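*Talk notes, May 2023. Library evening series. Keep the water bottle on the left side this time.*

**Opening**

Hi everybody, thanks for coming out! I'm going to start with a show of hands. Who here has a robot vacuum? OK, keep your hand up if it has ever gotten stuck under the same chair twice. (Wait for the laugh. If there's no laugh, tell the one about my sister's bath mat.)

So the question I got from Rochelle Costigan when she invited me was, "Can a machine do my chores yet?" And my short answer is: some of them, slowly, if you don't move the furniture. The long answer is the next half hour, and then there's coffee.

**The chores that are already gone**

- Dishwasher, washing machine, dryer. We stopped calling these robots years ago, but they do the work!
- What they have in common: you bring the stuff to the machine. It never has to go find anything.
- The loading is still yours. So is the unloading, and so is the sock at the back.

I kept a chore diary for a month last September (yes, my family loved that). I wrote down every single time I picked something up in the house and put it somewhere else. 246 times in the first week, and I quit the diary well before the month was out. Most of it was tiny: cup off the arm of the couch, mail off the stairs, keys out of the fruit bowl. There's no appliance for that.

**Shop floor, quick detour**

Tell the Hirnel story here. Small packing outfit, Tipene Hollis runs the floor. They have an arm that moves the same carton from the same belt to the same pallet, nearly 1,000 times a shift, and it's great at it. Tipene loves that thing. Then a customer called Lozano switched to a carton with a slightly slicker lid and they lost a whole afternoon to it.

The people on the line picked up the new carton and kept talking about lunch. I want folks to sit with that for a second, so PAUSE. Drink some water.

**Why tidying is the hard one**

OK so this is the part I get excited about, and I need to watch my speed. Coralie Hinds told me I talked through this section like an auctioneer last time.

Tidying up sounds like one job, and it's a pile of little jobs:

- figure out what each thing is
- figure out where to grab it
- don't knock over the thing next to it
- know where it goes (half the people in my house can't do this one)

Grabbing is worse than it sounds. A mug has a handle, fine. But what about something with a weird outline, tall and skinny in one spot, wide in another? You and I pinch it without thinking. A two-finger gripper has to pick a spot and come in at an angle that doesn't clip whatever's beside it.

And a lot of the practice happens in simulation now. You build a room in the computer, put an arm in it, and let it have a go at a cluttered dresser. Drop the bowl as often as you like, there's nothing to sweep up! Both of the next slides are simulated.

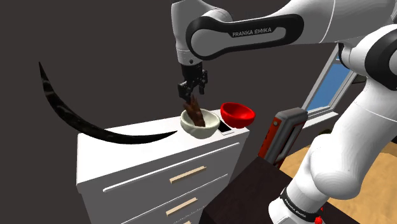 Same room, same dresser in both, with two bowls, a big black curved thing and a brown one.

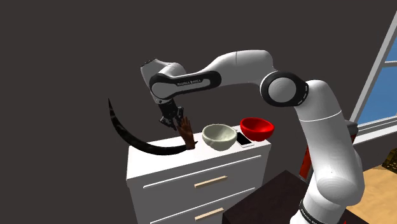

Ask the room: how would you clear the top of your own dresser? Somebody will say "open a drawer and sweep it all in," and I'm going to say that's a perfectly good plan and I do it too. Then ask how they'd explain it to someone who has never seen a drawer. Give them a good minute on this, people get into it.

Then the catch with simulation: a pretend bowl only slides the way you told it to slide. Real ones are greasy, or there's a cough drop stuck to the bottom. Bok-nam Shin calls this "the cough drop problem" and I've stolen it with permission.

**So, when?**

I'm going to get asked for a year. I won't give one. What I'll say instead is what I'd pay for:

1. Clear the kitchen table at night, even if it takes an hour. I'm asleep, who cares.
2. Laundry from the dryer to a basket. Folding optional.
3. Anything at all involving the cat box.

Leave 10 minutes for questions. If Nga Quách is there she'll ask about cost, so have the dishwasher comparison ready (it's on the yellow card).

Coffee's in the side room, and the cookies with the green sticker have nuts.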